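[stalto-list] Re: Split sheets and the February single
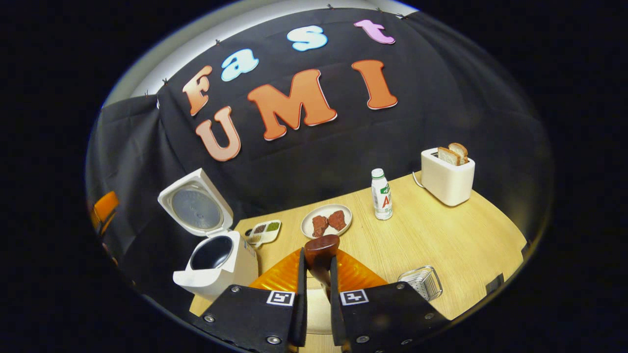
Deng

The session file was not the problem. I checked the registration against the split sheet, and the two do not match.

> The February single shows 565 plays on the statement but
> only 500 on the writer side. Same song, same period. Is this
> a rounding issue or did we register it wrong?

Registered wrong. There are two entries for the song in the Ullex catalog. One has the full title, the other has the title with "(Demo)" after it. The station logs matched 500 plays to the first entry and the remaining 65 to the second. The second entry has a recording attached but no writers, so the writer share for those plays is held and not paid.

To fix it:

1. Ask Ullex to merge the demo entry into the main one. Give both work numbers in the same request.
2. Attach the signed split sheet. The percentages must add up to 100. The copy you posted adds up to 93, so the 7 percent for the bridge lyric is missing.
3. Do not file a new registration. A third entry will make the match worse.

> Should we also change the publisher line to Jirkar?

Only if the agreement with Jirkar covers songs written before it was signed. Read the clause on prior works. If it is silent, leave the line as it is and ask them in writing.

The pressing of 300 copies is a separate matter. Those are mechanicals and do not appear on this statement at all.

Sent 2009-06-28

Comments

tapehiss: Same thing happened with our EP. The merge went through, but we had to send the sheet twice.

lowbrass: Does the held share expire?

deng: Check the back page of the statement. The period is printed there.

Recent threads
Co-writer left the band, who signs?
Statement codes for live broadcast
Registering an instrumental version
Alternate titles and when to use them

Stalto list archive | Contact the list owner | Back to top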